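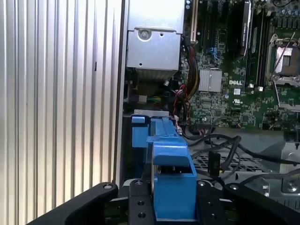 I have owned the Plestar 72-piece screwdriver set since April, and I've put off writing about it until I had used it for something more demanding than the battery cover on the kitchen scales. My brother-in-law's old desktop computer has finally given me my chance. He wanted it stripped for parts, I wanted an excuse to sit at a table with the radio on, and so we were both happy. It's a good sort of machine to try a tool kit on, because the insides of a computer are all nooks: a bright blue plastic piece down at the bottom, the ribbed silver side of the case close by it, a green Dell board off to the right with its finned heatsink, and a bunch of red, black and yellow cables coming down the edge of the board, just where you would like to put your knuckles.

The kit comes in a zip-up case that opens like a book. Most of the 72 pieces are bits, as you would expect, and then there is a handle, a flexible extension, a pair of tweezers, a little suction cup (I have not found a use for this yet, but I'm fond of it) and a set of thin plastic levers for prising things apart. The handle is the best part of the whole thing. It has a free-spinning cap on the end, so you rest your palm on it and turn with your fingertips, and after an evening of undoing screws my hand felt perfectly fine. I have a touch of arthritis in the right thumb, and I notice these things.

The bits hold well. I had a very cheap set before this one, from a shop that has since closed, and the cross-head bits in that rounded off if you so much as looked at them sternly. None of the Plestar ones have shown any wear, and they sit snugly enough in the screw that you can feel when you have the right size. If you have the wrong size you can feel that too! The magnet in the handle is a decent strength, neither feeble nor ferocious, and I only lost one screw during the whole job. It went under the fridge, and I blame my elbow.

The flexible extension is where I begin to grumble. It's a lovely idea, and for getting round a metal box to a screw on the far side it did save me some muttering, but it has a good deal of twist in it. You turn, and turn, and nothing happens at the other end, and then it all happens together. For anything stiff you will want the plain straight shaft, and that is a bit on the short side for a deep case. I did manage, but I had my whole hand in among the cables to do it, and I would happily have given up a dozen of the more peculiar bits for another couple of inches of steel.

The plastic levers, on the other hand, were a pleasant surprise. I'd thought of them as padding to get the number up on the box. They're very good for easing a connector loose when your fingers are too big to get a proper grip, and they won't scratch anything. I used one on the latch of a memory slot as well, very gently. Processor sockets I leave alone with any tool at all, beyond lifting the little silver lever by hand, and I would advise the same.

A few words on the case. The foam holds the bits tightly, almost too tightly when it is new, and the sizes are printed underneath in grey on black, in lettering made for younger eyes than mine. I went over the ones I use most with a dab of white nail varnish. The zip is good. There's also an empty elastic loop inside the lid, and I keep a pencil and a small torch in it, which I think ought to come with every kit of this kind.

I tried my neighbour's Corrigan set alongside it for an afternoon. The Corrigan is nicer to look at and has the longer shaft I was wishing for, but the handle is thin and shiny and slips when your hands are warm, and it has far fewer bits for nearly the same money. If you only ever open up computers, it may suit you better. I also mend spectacles, toys, a very temperamental doorbell and whatever else gets left on my step, so the Plestar is the one that stays in my drawer.

I'd give it 8 out of 9, on the scale I've always used here, with the missing mark for that springy extension. If they ever sell a longer shaft separately I'll buy 2, one for me and one for my brother-in-law, who has already asked to borrow the set and been told he may use it at my table.

Ita Brophy
30 October 2022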